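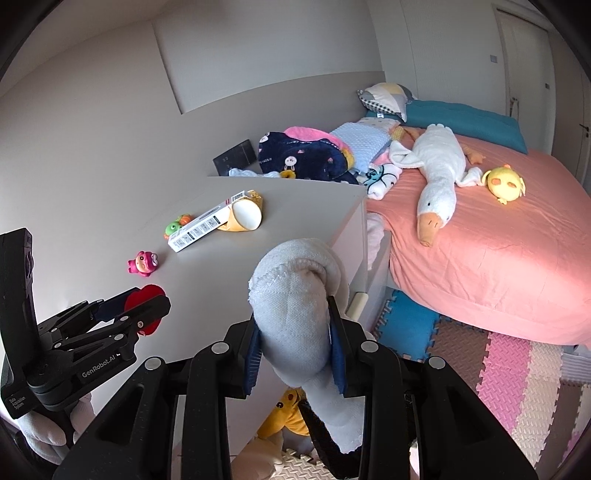
The fish is in the Book of Jonah for three verses. I went back and checked, having told a table full of people in Ernham that it was "most of chapter two," and most of chapter two turns out to be a man praying. It swallows him, he prays at length, it spits him out on dry land. As for what it looks like, we get "great" and that's your lot. The white-grey plush toy up there, with its stitched seam and its fluffy end curling upward, has more anatomy than Jonah's fish was ever given. Every children's Bible I have owned put the thing on the cover anyway, usually smiling, usually a whale.

The Hebrew just says big fish. It also does something odd, which is to call the fish masculine when it swallows Jonah, feminine when he prays inside it, and masculine again when it lets him go. You could shrug at this. The rabbis did not shrug. One old reading has him moved from a male fish to a female one, because the first was too roomy and he wasn't uncomfortable enough to pray. The second was full of young, and that did it. I love this explanation and I would not change a word of it.

I got into all this through a secondhand commentary by a man called Salminen, which I bought for the price of a sandwich and which spends 82 pages on a book that fits on two sheets of paper. Salminen is very good on the sailors. They are the nicest people in the story. They have a storm on their hands and a passenger who has told them, calmly, that it's his fault and they should throw him over the side, and they still try rowing to shore first. They apologize to God before they do it. Jonah, the prophet, has been asleep below deck for the exciting part.

Then there's Nineveh. He walks a day's journey in and delivers a sermon that is five words long in Hebrew, with no greeting and no suggestion of what anyone might do about it. It is the most successful sermon in the whole Bible. The king gets off his throne and sits in ashes. The cows are put in sackcloth. Think for a minute of the person whose job it was to put sackcloth on the cows.

And Jonah is furious! He marches out of the city, sits down to the east of it and asks to die. That's chapter 4, which the children's Bibles tend to skip – mine went straight from the beach to a general sense of everyone being friends.

I wrote a shorter version of this on 4th July, while the rest of the street was setting fire to things, and called Jonah the worst-tempered man in scripture.

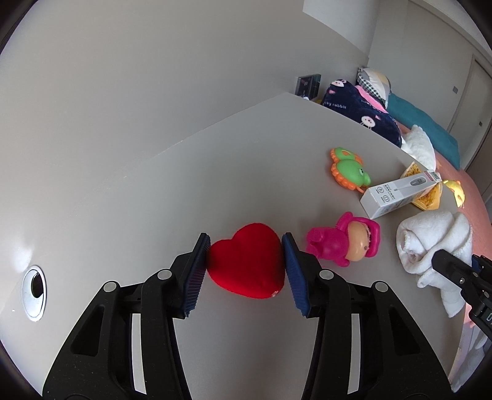
Tariq Warraich wrote back that I was being unfair, and that anger was the only sane response. Nineveh was the Assyrian capital, he said, and anyone hearing the story in Israel knew what Assyria had done to them. Jonah wasn't sulking over a plant. He was being asked to watch the people he had most reason to fear get let off on the strength of one afternoon's repentance, and he wanted me to name anyone who'd take that well.

I can't. I've reread the last chapter with that in mind and it's a much harder book than I was giving it credit for. I do think he's sulking over the plant a little. It grows up overnight to shade him, a worm gets it, and he says he's angry enough to die, about a plant, out loud, to God.

Then it ends on a question, with a mention of livestock. Should I not be concerned about Nineveh, all those people, and also many animals? We never hear what Jonah said. Salminen reckons he went home. I picture him still out there on his hill, working on a reply, with the sun on his head.

Nahum next, if I can face it. It's about Nineveh too, and it's in a considerably worse mood.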